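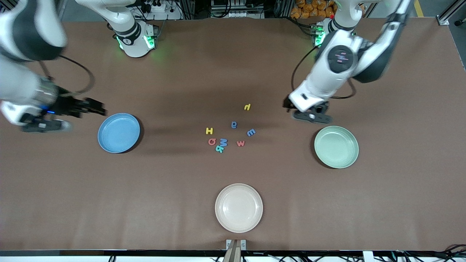 Figure 3. Start of a letter-sorting trial on the two-arm bench. The foam letters lie between the blue and green plates, and all three plates are still empty.

4.2 Sorting foam letters by spoken rule

Letter sorting turned out to be our favourite test of the Skurkside planner. The operator speaks a rule ("capitals on the blue plate, anything red on the cream one") and the two arms have to divide the work between them. Foam letters are light, flat and easy to nudge by accident, so a careless grasp on one often shifts its neighbour. They also land at odd angles, and an M can pass for a W, which makes the vision side a real challenge!

We trained on 3,000 demonstrations recorded by Garrido and Magesa, then tested 18 rules that the policy had never heard. Without the shared planner, the arms finished 7 of them. With it, they finished 11, and we were delighted to see one arm hold back while the other cleared a letter from a crowded spot. That behaviour was never labelled in the training data.

Most of the remaining failures came from rules that named a letter by its shape. Colour rules were handled well, even when two letters of the same colour were touching. Section 4.3 repeats the test with the plates moved between trials.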